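Cladden Hall, stacking chairs, spring check
Checked by: Rowena Fajardo
Month: May
Chairs on the books: 300
Chairs found: 231
Where the other 69 went is a question for the wedding people.

1. Sit test
Sit down, lean back, shift left and right.
Result: pass, mostly. 2 withdrawn for leaning further than I did.

2. Seat, top side
Look for cracks, sharp edges, chewing gum.
Result: pass on cracks. Gum is not a safety item, I am told, so it appears here purely as literature.

3. Legs
All four straight, no dents, no wobble on a level floor.
Result: pass, once I found a level floor. Try the hallway. The main room has been sloping toward the stage for years and will blame any chair you put on it.

4. Feet
Caps present on every leg.
Result: fail on 114 chairs. The caps live under the radiators now. Order more, and order the right size this time - the last bag fit nothing we own, including the table.

5. Underside
Chair upside down on a covered table, legs in the air. Check the ribs where they cross and where they run out to the corners, then the spot where each leg meets the seat. Press the rim near each corner and listen. A creak is a comment. A crack is a fail.
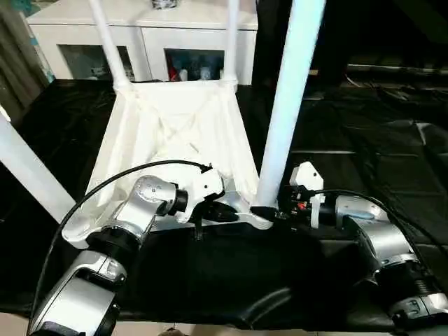 Rosalie Eberhard wrote on the sheet that item 5 should come first, seeing that a split rib will sit through the sit test perfectly happily and then let go under somebody's uncle in the second act. She also wants hairline cracks marked in grease pencil, with the initial of whoever found them, so the same crack doesn't get discovered every spring as if it were a comet.

Fair on both counts. Item 5 moves to the top next time. The grease pencil is in the key drawer, assuming the key drawer can be opened.

6. Fasteners
Finger tight is not tight. Use the driver.
Result: pass after a good deal of turning.

7. Stacking
No more than eight high, away from the fire door.
Result: fail on arrival. Eleven high, against the fire door, under a sign about the fire door. Moved.

8. Labels
Withdrawn chairs get a red tag and go in the shed.
Result: done. Please do not rescue them for the Monday quiz. They were tagged on purpose.

Still open: foot caps, the main room floor, 69 chairs.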